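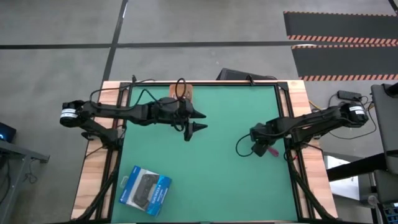
Green mat with the controller box near the lower left corner.

How to Pack a Boxed Game Controller for Mailing

By Nadhirah Yusof
Monday, January 20, 2025

I sell used game things from home, mostly controllers, and people often write to me asking how I pack them. A controller in its retail box looks easy to mail, but the retail box is made for a store shelf. If it has a clear plastic window, like the DualShock 4 box in my photo, the window is the first part that suffers. Buyers who collect want the box as much as the controller, so I pack for the box.

What you need

A shipping carton, larger than the retail box by two fingers on every side
Tissue paper or thin white packing paper
One piece of flat cardboard, the size of the window side
Bubble wrap with small bubbles
Brown paper for filling
Packing tape, and a little paper tape
A marker for the address
A kitchen scale

I buy cartons from Daris in packs of 80. They are thin but good enough for one controller. For two controllers together I take the double-wall carton from Chong, which costs more.

Step 1. Prepare the surface

Work on a mat or a folded towel. A bare table can have small crumbs or bits of old tape on it, and these scratch a plastic window very quickly. Wipe the mat first with a damp cloth and let it dry.

Step 2. Check the box

Look at all six sides in good light. Press the corners softly with your thumb. If one corner is already weak, take a photo of it now and send it to the buyer before you close anything. Clean finger marks from the window with a dry soft cloth. Do not use glass cleaner, it can leave a cloudy place on the plastic.

If the box was opened before, check that the controller sits firmly inside. When you tilt the box and hear it move, open the flap and put a little tissue behind it.

Step 3. Protect the window

Wrap the whole box one time in tissue paper. Close the tissue with paper tape, and tape only paper to paper. Then lay the flat cardboard over the window side and hold it with a strip of paper around the middle.

Step 4. Bubble wrap

Two turns of bubble wrap are enough, with the bubbles facing inside. Fold the ends like a present. Please do not pull the wrap tight — a tight wrap bends the long edges of the box, and the bend stays.

Step 5. Fill the carton

Crumple brown paper and cover the bottom of the carton. Put the wrapped box in the center, then fill the sides and finally the top. Close the flaps with your hand and shake a little. If you feel movement, add paper. If the flaps stand up, take some out.

Step 6. Tape, weigh and write

Tape the middle seam, then both short ends, top and bottom. I use Skurel tape, one roll has 76 meters and lasts me until I am tired of it. Weigh the closed carton before you buy the label. My empty carton with paper weighs 250 grams, so I add this to the listing weight from the start.

Write the address also on a small paper inside the carton. Labels do come off — it happened to me once in September, and the parcel came back to me only thanks to that paper.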